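Chapter 3
Rails, Racks and the Floor Below

Maximiliano Arancibia

Chapter 2 dealt with storage that stands on its own base: chests, cabinets and open bookcases. This chapter treats storage that hangs. A hung unit transfers its load to a rail, and the rail transfers it to a frame or a wall. The floor carries none of it directly, but what is left on the floor still decides how far the hung units can be reached and used, and for that reason the two are studied together.

After working through the chapter, the student should be able to identify the parts of a rail-hung system, distinguish a resting fixing from a tied fixing, sort loose articles by destination, and store a charging lead without straining its connector.

Terms used in this chapter

Rail: a horizontal member from which other units are hung. In metal framing it is commonly an aluminium extrusion.
Hanger: any part that joins a unit to a rail, including hooks, clips and ties.
Resting fixing: a hanger that holds by weight and shape and can be lifted off by hand.
Tied fixing: a hanger closed around the rail that must be cut or undone before the unit can be removed.
Floor load: articles lying on the floor of a storage bay at the time of inspection, whether or not they belong there.

The bay used for the worked examples is framed in silver aluminium extrusion and lined with patterned wallpaper in dark red on a pale ground. A slotted metal shelf hangs at the back from clear plastic hooks over the rail. A black wire rack is held at the left with white zip ties. The floor load includes soft toys, lying on a mat with a leaf pattern.
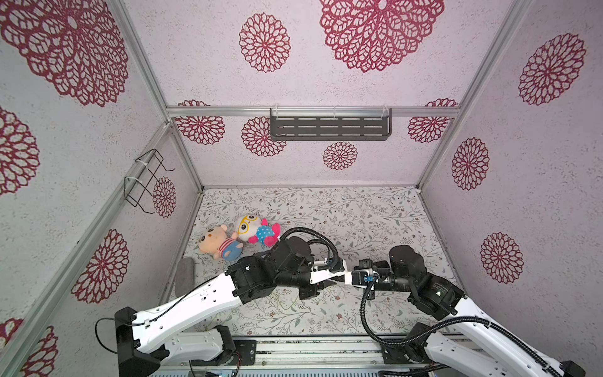 3.1 Choosing a fixing

Resting fixings suit units that will be moved often. The shelf can be emptied, lifted and shifted along the rail without tools. The drawback is that an upward knock may unseat a hook, and a shelf carrying weight on its front edge will tend to rotate about the rail. Heavy articles are placed at the back.

Tied fixings suit units whose position has been settled. A zip tie is cheap and grips well when drawn tight, but a standard tie is single-use, and each change of position consumes a new one. Ties should be trimmed flush. A cut tail left long is a scratch hazard at hand height.

Both kinds appear in the Gonport exercises at the end of the chapter. The Bundholm rail specified there is 1,795 mm long, and units are spaced at intervals of 100 mm. Students using the lighter Dalen rail should halve the permitted load and leave the spacing unchanged.

3.2 Clearing the floor load

Clearing proceeds by destination. Soft articles such as plush toys go to a basket or a low shelf, where a fall does no damage. Electronics go to a flat surface at or above waist height. Leads and earbuds are stored near the device they serve but off the walking line. The order matters where a device is attached to something: the attached article is dealt with first, while there is still room around it to follow the lead along its whole length.

A typical case is a white-rimmed smartphone face up with its screen dark, a black right-angle connector seated in the port and a lime-green lead running away across a floral mat. Black earbuds with green accents lie close to another strand of the same green, and plush toys sit a little farther off.

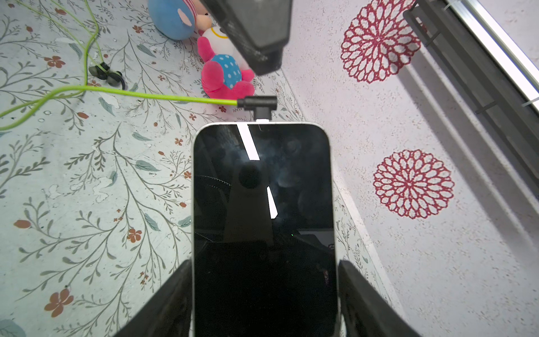
A right-angle connector keeps the lead close to the edge of the device and reduces the leverage on the port when the lead is pulled sideways. It does not protect against a pull straight out from the port. The connector body is held between finger and thumb and withdrawn in line with the port, and the lead itself is never used as a handle.

Once free, the lead is gathered in loose turns following its existing curve. Tight winding around the device puts the sharpest bend at the connector, where failures usually begin. A Hokitz clip or a strip of hook-and-loop tape will hold the turns. Earbuds are untangled before coiling and kept in a separate compartment.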